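Groravero suture practice set – read me first

I put this together because I wanted one tidy place for knot tying and thread handling on practice tissue. There are 3009 short clips, sorted into 7 folders by stage of the stitch, and more than 40 of them are knots (my favourite bit!).

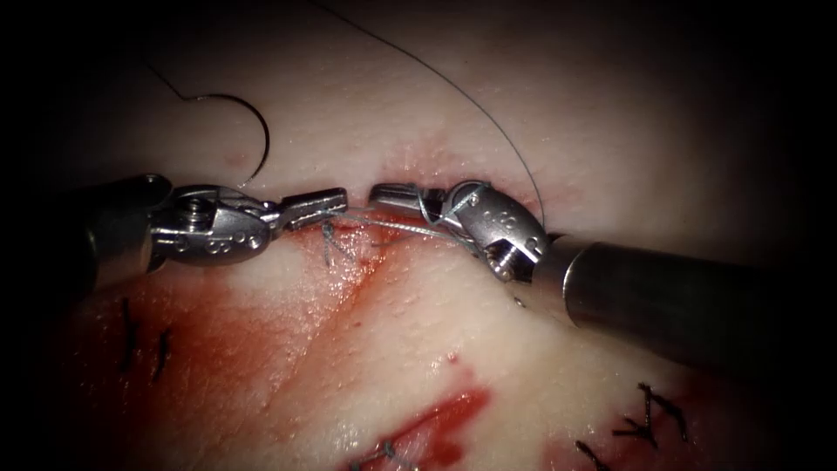 Godelieve Goossens wrote back that the wraps matter less to her than the tail, and could I please label tail length too? Fair point – it's in the notes column now, though only for the first 20 clips of each folder.

Pulling through is its own folder, and I've kept the slow ones in.

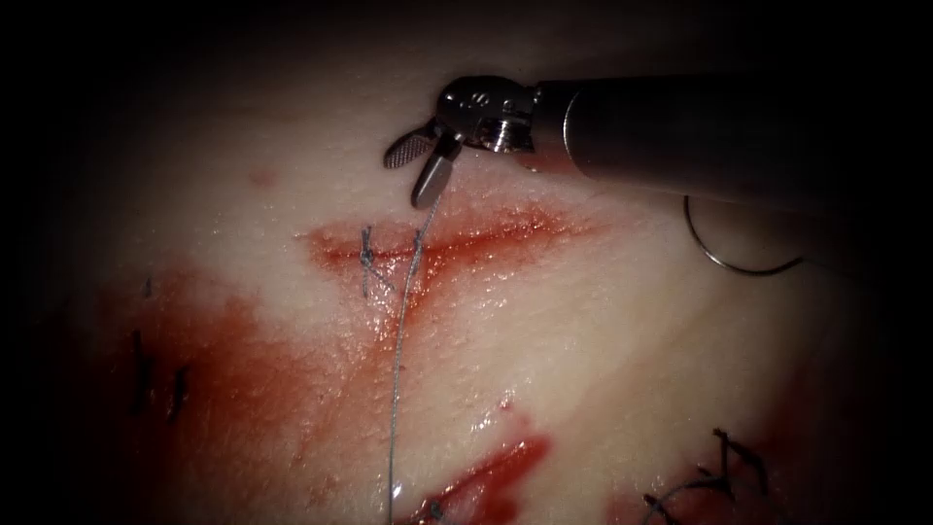 Thread held in the jaws, with a tied stitch further left along the cut.

Spot a wrong label? Send it to Hòa Lã with the clip number.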